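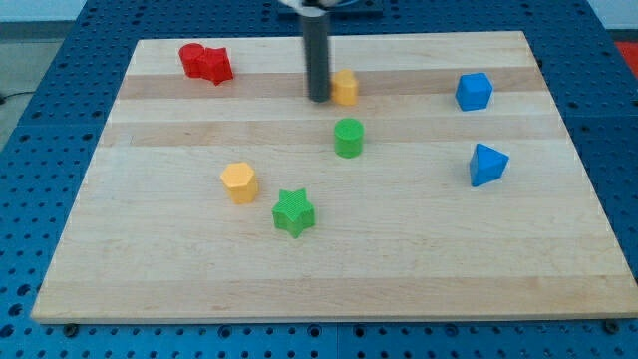
Zarden Opens Free Woodworking Library with 200 Tools, Shared Benches and a Year of Beginner Classes

7 February 2024 - Zarden, the neighborhood craft workshop on Costello Street, is opening a free tool library this month, and anyone who lives in the county can join. Members will be able to borrow hand tools for up to 2 weeks at a time, reserve a bench in the shared shop, and sign up for a full calendar of beginner classes that runs through next winter.

The collection starts with 200 tools. There are block planes, spokeshaves, marking gauges, Japanese pull saws, chisels in every common width, and more clamps than the founders ever thought they would own. Larger items such as the drill press and the band saw stay in the shop, where members can use them after a short safety session.

"I learned to cut a dovetail at 41, on a borrowed bench with a borrowed saw, and I was terrible at it for a whole winter," said Eimear Rafferty, director of Zarden. "I loved every minute. A good saw costs real money, and so does a bench, and most people live in places where they can't have either one. We want them to come in on their lunch hour and make a mess here."

The idea grew out of a repair evening that Zarden has run for several years. People would bring in a wobbly chair or a drawer that had lost its bottom, glue it up with some help, and then ask if they could take the clamps home overnight. The answer was usually yes. After a while the sign-out sheet taped to the cabinet door ran to several pages, and Rafferty and shop manager Kieran Mac Giolla began planning something more organized.

Mac Giolla has spent the past months sharpening, oiling and labeling. Every edge tool goes out sharp, and borrowers are asked to bring it back just as it is when they're finished, dull or not. Sharpening is handled in the shop, and members who want to learn how can sit in whenever it's happening.

"People apologize to me about dull chisels all the time," Mac Giolla said. "Please don't! A dull chisel means you used it. The ones that worry me are the ones that come back looking exactly like they left."

Classes begin in February with an introduction to cutting boards, a project that fits into a single afternoon and teaches a surprising amount: reading grain, jointing an edge, spreading glue evenly, and getting a surface flat enough to be proud of. Students choose their own pattern from the hardwood offcuts on hand, mostly maple, cherry and walnut, and go home with a finished board and a small tin of food-safe oil. From there the calendar moves on to small boxes, a three-legged stool, carved spoons, and a spring series on wooden toys and puzzles for parents and grandparents who would like to make something for the kids in their lives.

The toy series will be taught by Tomás Mulligan, who made furniture for most of his working life and switched to stacking blocks and pull-along animals when his first granddaughter was born. His classes cover rounding edges so that small hands can't get hurt, choosing finishes that are safe to chew on, and making parts that fit together without any hardware.

"A toy is a great first project, but it's a serious piece of work," Mulligan said. "It's going to get thrown down the stairs. You find out quickly how good your joints are."

Lumber for the first season comes from Driltari, a family-run sawmill outside town that has agreed to set aside 1000 board feet of short and odd-width hardwood for the program. These are pieces too small for the mill's regular customers, and they happen to be just right for boards, boxes and toys. Members can buy extra stock at cost from the rack by the back door.

Zarden has also put together a small reading corner next to the benches. Sorcha Mulcahy, a retired school librarian, picked the books, which range from old shop manuals to picture books about trees. Her own favorite is a water-stained guide to knife-making woods with somebody's shopping list still tucked inside - she has left the list where it was.

Membership is free, and borrowers need only proof of address and a phone number. Classes cost 50 dollars with all materials included, and places are held in every session for people who can't pay. Children 10 and up are welcome in the toy and spoon classes with an adult. Benches can be reserved in person or by phone during shop hours.

The library is still looking for a few things, including bar clamps, card scrapers, bench hooks and a left-handed drawknife. Anyone with a box of tools in the basement is invited to bring it by. Rusty is fine.

About Zarden
Zarden is a nonprofit craft workshop offering classes, repair evenings and shared bench space for woodworkers of every level.

Press contact
Esko Salminen, Zarden, Costello Street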